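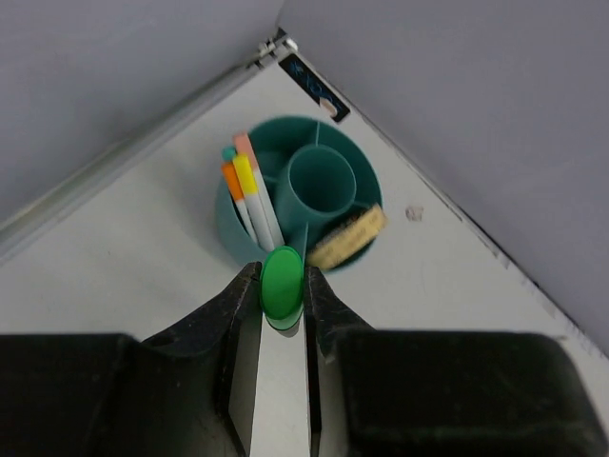 白い作業台の丸いペン立てと、カラーマーカー。

Histwood 共用部の道具と片づけに関する打ち合わせ 議事メモ(3月分)

出席:ダグマル・シェフチークさん(進行)、ロザーリア・シュチャストニーさん、森下さん、小谷くん、わたし(書記)
欠席:植村さん(事前にメールでご意見をもらっています。途中で紹介します)
時間:16時すこし過ぎから。終わったのは17時40分でした。

前回のメモは固すぎて誰が何を言ったのか思い出せない、というご指摘をいただいたので、今回は話したとおりに近い形で書きます。長くなりました、ごめんなさい! 決まったことだけ見たい方は、各議題のおしまいの「決定」のところだけ拾ってください。

1 前回からの持ち越し

まず Drondel さんに頼んでいた引き出しの仕切り板の件。届いたものの幅が合わなくて、森下さんが交換をお願いしてくれています。返事はまだ。もともとこちらが渡した寸法が内寸だったのか外寸だったのか、という話になりまして、わたしの書いたメモを見返したらどちらとも書いてありませんでした。すみません、これはわたしです。測り直したら内寸で70センチだったので、この数字で改めて伝えてもらいます。

それから、流しの横の布巾かけ。小谷くんが付け直してくれたので完了です。ありがとうございました。使い終わった布巾を二枚重ねてかけると乾かないので、一枚ずつ広げてかけてほしいとのことです。

決定:仕切り板は森下さんが引き続き担当。寸法は「内寸70センチ」と明記して送る。

2 白い作業台のペン立てについて

今日いちばん時間を使ったのがこれです。予定では20分だったのに、気がついたら議題の3と4の時間まで食い込んでいました。

冒頭の写真の、あの青緑の丸いペン立てです。外側が丸い入れ物で、真ん中にひとまわり小さい筒が入っていて、そのまわりが薄い仕切りで分かれている形。ロザーリアさんがすごく気に入っていて、「台のどちら側に座っても手が届くから、四角いのに戻すのは反対」と最初にはっきりおっしゃいました。植村さんからのメールにも、丸いままがいいです、とひとこと。なので形についてはあっさり決まりまして、もめたのは中身の入れ方のほうです。

写真だとオレンジと黄色とピンクのマーカーがひとつの区画にまとまって、斜めに寄りかかっていますよね。真ん中の筒は空いています。わたしはこの入れ方がけっこう好きで、色の付いたほうが上に出ていれば何色があるかすぐわかるし、空いている区画には後から何か足せるし、いいことずくめじゃないかと思っていたのですが、森下さんは反対でした。一か所に固めると一本抜くときに隣がついてくる、まっすぐ立っていないのも気になる、区画ごとに一色ずつにしたい、と。

これに対してダグマルさんが、一色ずつにすると区画の数より色が増えた時点で破綻しますよ、とおっしゃって、そこから「そもそも何色置くのか」という話に広がりました。緑、オレンジ、黄色、ピンクは残す、ということで全員一致。茶色は誰も使った覚えがないので置きません。紫は小谷くんが欲しいそうですが、Zunside の掲示物で使うだけとのことなので、Zunside の箱のほうに入れてもらうことにしました。黒は少し揉めて、黒だけはみんなが一日に何度も使うのだから別格だろう、真ん中の筒は黒専用にしてはどうか、とロザーリアさん。これはいい案だと思います! 筒なら倒れにくそうですし、手探りでも取れます。

向きについても話しました。色の付いたほうを上にして、白い軸を下へ。これは今のとおりで、変更なしです。逆さに立てたほうがインクが下がって長持ちする、という説を森下さんが出してくれたのですが、それだと上から見たときに何色かわからなくなるので、見送り。インクが薄くなったら早めに取り替える、でいいのではというのがダグマルさんのお考えで、わたしも賛成しました。

置き場所については、台の奥の角寄り。グレーの壁が二枚ぶつかっている、あのあたりを基本の位置にします。ただ、あまり角に押しつけると奥の区画に指が入らないので、握りこぶしひとつぶんは空けてください(ロザーリアさんのこぶしと小谷くんのこぶしではだいぶ違う、という話も出ましたが、そこはお任せします)。

はさみをここに入れていいか、という質問が小谷くんから。これは駄目です。刃が下を向いても上を向いても危ないし、重みで入れ物ごと傾きます。はさみは引き出しへ。定規も長いものは引き出し。消しゴムは、森下さんが空いている区画に入れてもいいのではと言っていましたが、底に落ちると取り出すのが面倒なので、しばらく様子を見ることになりました。

決定:ペン立ては丸いものを継続。真ん中の筒は黒専用。色のマーカーは左の区画にまとめ、増えたら隣の区画に広げる。色のほうを上に。はさみと長い定規は引き出し。消しゴムは次回また相談。

3 作業台の使い方

続けて台そのものの話です。白い天板はきれいに見えるぶん、マーカーの線がはみ出すとすぐ目立ちます。紙を一枚下に敷いてから書く、というのは前から言っていることなのですが、敷く紙がいつもどこかへ行ってしまうんですよね。小谷くんが使い終わりの大きめの包み紙をためておいてくれるそうなので、それを下敷き用として引き出しのいちばん下に入れます。

書いてしまった線の落とし方は、ダグマルさんがご自宅で試した方法を教えてくださいました。まず乾いた布で軽くこすって、残ったら布を少し湿らせる。いきなり強い洗剤を使うと、線より先に天板のつやがなくなるそうです。わたしは前に消しゴムでごしごしやってしまったことがあり、黙っていようかと思いましたが白状しました。怒られませんでした。

台の上に物を置きっぱなしにしない、という件については、 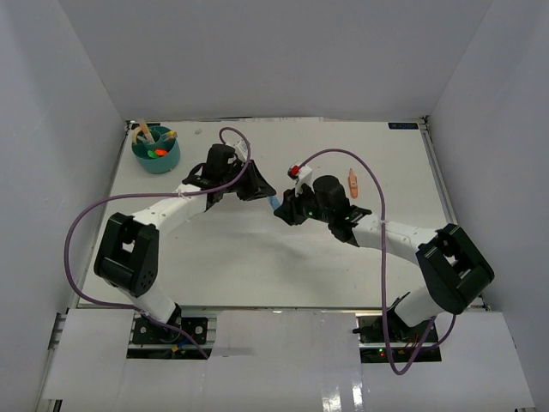
ロザーリアさんから、手前と真ん中はいつも空けておきたい、というお話がありました。両側から手を伸ばして作業することが多いので、真ん中に物が残っていると、いちいちどけるところから始めなくてはいけない。小さい物ほど端に転がしたまま忘れがちなので、出した人が自分でペン立てか引き出しに戻してから席を立つ。当たり前のことなんですが、わたしも含めてできていない日があります。

コップの置き場所もここで出ました。台の上は飲み物なし、と前に決めたつもりでいたら、メモをさかのぼっても書いてありませんでした。口約束だったみたいです。今回ちゃんと書いておきます。飲み物は窓の下の低い棚へ。ふた付きならいいでしょう、という森下さんの意見もあったのですが、ふたを閉め忘れるのが人間なので、ふた付きも棚でお願いします。

床のほうは、ケーブル類に足を引っかけないように、椅子を引くときは一度下を見ること。これはダグマルさんから全員へのお願いです。

決定:下敷き用の紙を引き出しの最下段に常備(小谷くん)。台の上は飲み物禁止、ふた付きも不可。使った物は席を立つ前に戻す。

4 補充と費用

マーカーの補充について。いま誰かが気づいたときに買ってきて、レシートを封筒に入れる方式ですが、封筒を開けたら一枚だけ、526円のレシートに品名も名前もありませんでした。心当たりのある方、連絡ください! お支払いができません。ロザーリアさんは「たぶん糊じゃないか」とおっしゃっていましたが、ご本人の買い物ではないそうです。

今後は、レシートの裏に名前と何を買ったかを書いてから封筒へ。月が変わったらわたしが封筒を空けて精算します。

まとめ買いするかどうかも話しました。森下さんは Athumani の工作会が始まる前に買いそろえておきたい派、ダグマルさんは余らせて乾かすのがもったいない派。どちらの気持ちもわかります。結局、黒だけ6本まとめて買って、ほかの色はなくなりそうになったら一本ずつ、に落ち着きました。注文先は Drondel さん。仕切り板の交換と一緒に頼めば送料が一回で済むかも、と小谷くんが言っていて、それは確かにそうなので、森下さんに聞いてもらいます。

書けなくなったマーカーをペン立てに戻すのは、どうかやめてください。これは植村さんのメールからの転載ですが、わたしも同じ気持ちです。書けないとわかっているのに戻して、次の人がまた引いて、また戻す、を何回もやっています。引き出しのいちばん上に「書けない」と書いた小袋を用意しますので、そちらへ。

決定:黒6本を注文(森下さん)。レシートには名前と品名。書けないマーカー用の小袋を用意する(わたし)。

5 Athumani の工作会の準備

時間がなくなって、ここは駆け足でした。

当日は白い作業台を色塗りの場所にして、切ったり貼ったりは長机のほうでやります。ペン立ては台に出したままでよし。ただ、小さいお子さんが座る席からだと奥の角には届かないので、その日だけは真ん中寄りに動かします。終わったら元の位置に戻すのを忘れないように、とメモしておいてくださいと言われたので、ここに書きました。

配る紙の大きさはまだ決まっていません。ロザーリアさんが見本を二種類作ってきてくださるので、次回みんなで塗ってみましょう。こういう宿題なら大歓迎です。

材料の袋詰めは前日の夕方に、来られる人だけで。わたしと小谷くんは行けます。植村さんにはこのあとメールで聞いておきます。

決定:色塗りは白い作業台。紙の大きさは次回。袋詰めは前日夕方。

6 そのほか

ラベルの文字が小さいという声がありました。引き出しのラベルのことです。作ったのはわたしで、テープが足りなくて縮めたのがばれました。大きくして貼り直します。

長机のがたつきは、脚の下に厚紙をはさんで応急処置中。厚紙を掃除のときに捨てないでください(もう一度捨てられています)。

窓の鍵が固い件は、森下さんが見てくれるそうです。

次回までにやること
・森下さん:仕切り板の寸法を再送、黒マーカー注文、送料の確認、窓の鍵
・小谷くん:下敷き用の紙、紫のマーカーを Zunside の箱へ
・ロザーリアさん:工作会の紙の見本
・ダグマルさん:Athumani への当日の時間の確認
・わたし:小袋、ラベル、植村さんへのメール、謎のレシートの持ち主さがし

次回は同じ部屋で、開始は16時。消しゴムの件から始めます。直してほしいところがあれば、次回までにわたしに声をかけてください。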